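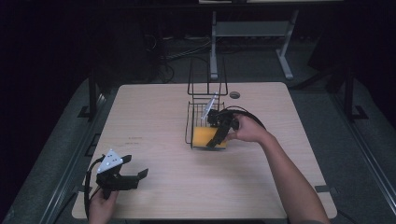
Board stock, store room B, Woltuleck shop
February, entry 1419

Humidity in the store was 63 percent at 8:10 a.m. and had dropped only slightly by noon. Dehumidifier tank empty at both checks. Float switch stuck in the up position. Freed it and ran the unit for an hour; compressor starts and the coil frosts evenly. Left it on the low setting.

Moisture readings on the Grornville maple, pin meter, pins across the grain, three spots per board. All 17 boards read. Most sit between eight and nine percent. Two from the bottom of the stack are over eleven at the ends and normal in the middle. Both were lying against the outside wall. Restacked on fresh stickers with a hand's width of clearance at the wall. Ends not yet sealed.

Meter check block reads half a point high, same as January. Values above are uncorrected.

Finish samples

Second coat of the Dromimon matte oil went on at 10:30, wiped off after fifteen minutes. Room was cooler than the label wants. Sample C still drags under a dry cloth where D and E don't. C was the one sanded to 320, the others stopped at 180. Might be film sitting on top of a closed surface. Repeat with a fourth sample at 240 before changing the schedule.

Gloss at 60 degrees not taken, calibration tile is with Sundaram until they finish their batch. Ask for it back with the case this time.

Pencil and rubber tests on the cured set: rubber traces come off with a damp cloth, soft pencil needs the white eraser. Hard pencil leaves a dent that shows in raking light whatever is done to the color. Keep H grades off finished tops.

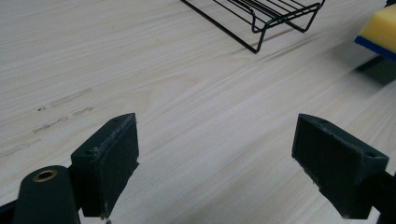
Light tabletop, faint gray scuffs running roughly with the grain, left half.

To do
Seal ends on the two wet boards, reread in a week.
New float switch, or at least clean the pivot.
Sample F, 240 grit, same oil, same can.
Stickers: down to one bundle. The pine ones stain maple, don't use them.
Move the logger off the shelf above the heater. Its afternoon peak was 81 F and the wall thermometer never got near that.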